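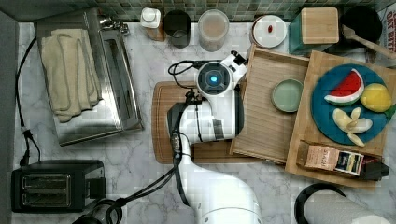 Renata Zapata wrote to us after the first edition that the battery gauge on her ward's Vidus wall-mounted vitals monitor "reads 100 until the minute it reads 5," and she wanted to know why this section told her to trust it. The section has been rewritten.

4.2 Checking the battery before first use

1. Plug the monitor in and leave it overnight. The box says two hours. Don't count on it.
2. Unplug it and write down the time.
3. Run a blood pressure reading every 28 minutes until the low battery tone sounds. 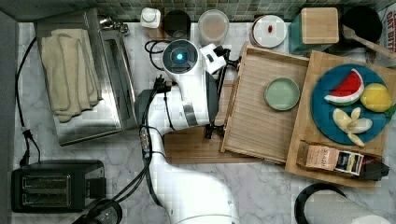 4. Write down the time again. The difference is your real run time, whatever the gauge claims.
5. If the tone sounds while the gauge still shows more than about 86 percent, call Nowicki service and ask for a new pack. They may suggest a software update first. Install it, then repeat steps 1 to 4 before you believe it.

Note: "Smart Saver" mode dims the screen. We saw no longer run time with it on.

Caution: Do not use the monitor on a patient during this test.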